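Come drive a robot arm with us this August

Hi! I'm Eero Saarela, and together with Guangming Dong I run the Goslow study at the Hartley lab. We're looking for 23 people who have never worked with robots to come in and teach one how to handle kitchen stuff. If you can set a table, you're qualified (and if you can't, I'd still like to hear from you).

What we want to find out is pretty simple. Last year we trained a model called Lirkumeo on 2000 demonstrations, every one of them done by Guangming or me. It does fine when a task is done the way we'd do it. Give it a person who grabs a cup differently, or pauses halfway, and it gets lost. So our guess is that a smaller set from lots of different hands will beat a big set from two tired researchers. You'd be helping us test that!

The work is all tabletop, with a gripper and a bunch of kitchen props:
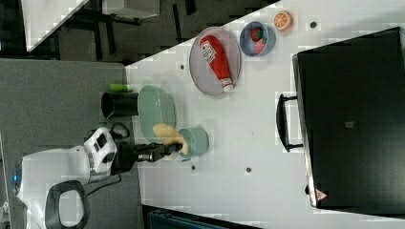
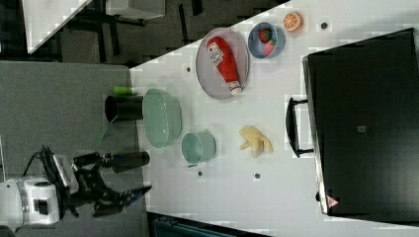
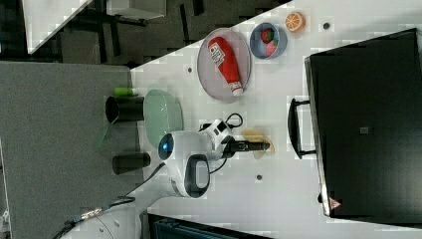
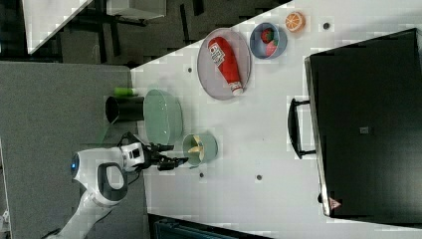

A session takes one afternoon. Guangming gives you a short intro, you get as much practice as you want, and then you do a set of short tasks at your own pace. Please don't try to be fast. We really do want the hesitating and the second tries in the data, and every attempt gets kept, even the ones you'd like to forget.

You'll get a $100 gift card at the end, plus parking if you drive. You need to be 18 or older and okay with sitting for a while. Left-handed people, please sign up, we have almost none of you.

We record the robot's movements and the table, and your name is stored apart from all of it. You can stop whenever you like and still keep the card.

To join, stop by room 2715 in the Brestex building or leave your name on the sign-up form. I read those myself, so go ahead and ask me anything in the comment box.

Posted Apr 17, 2021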